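Wilovia began in February, a good many winters ago now, when Iresha Jayawardena got tired of hunting for her scarves and bought three baskets at a yard sale. One of them fell apart on the way home. She took it to her neighbor, Qusai Akl, who had learned basket repair from an uncle, and the two of them sat up half the night putting it back together at her kitchen table (badly, Qusai would like us to say, although the basket is still in use and holds onions).

Word got around, the way it does on a friendly street, and before long people were leaving baskets on Iresha's porch with notes tucked inside. These days we have a proper shop on Codon Street with a big front window and a kettle that's nearly always on. We sell baskets for bread, fruit, mail, mittens and all the small things that pile up by a front door, and we still mend old ones, whether they came from us or from somebody's grandmother.

We're fond of a basket that does two jobs in one piece. A close weave keeps keys and clothespins from slipping through, and a more open stretch lets in the air and a bit of light from underneath. Add a good thick braided rim that's comfortable in the hand, and you have something you'll reach for every day without thinking much about it.
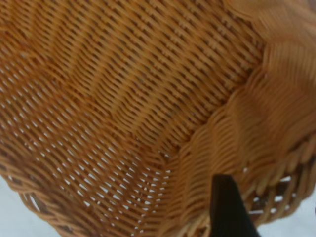
## Who you'll meet

Iresha still does most of the choosing and will happily talk to you about handles for as long as you can stand there. Qusai runs the mending bench. Sumaiya Mollah looks after orders and packing, and she's the one to ask if you need a basket to fit an awkward shelf – bring the measurements, please, and measure the depth too! Nuwan Sarkar teaches our beginners' evenings, where you'll make a small round bread basket and go home with sore thumbs.

## Visiting and mending

Last year we mended 331 baskets, which was a lot for one bench, so please allow us 2 weeks for a repair and a little longer before the holidays. Loose rims and broken strands are usually no trouble. Dust and crumbs we'll brush out for you while we're at it. Come by any afternoon and ring the bell if the door sticks.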